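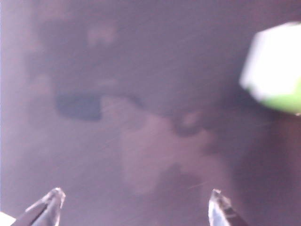

9 November 2024

Last week I finally washed the old purple cloth from my work table. I bought it in Tukby in April, for seven euros, and since then it collected many spots of tea and glue. I was afraid the color would go away, so I used only cold water and a little soap, and I left it for 20 minutes.

Two spots are still there – I can live with them. Now I want to sew a new edge, but the thread I have is too light. If you know a good dark one, please write to me.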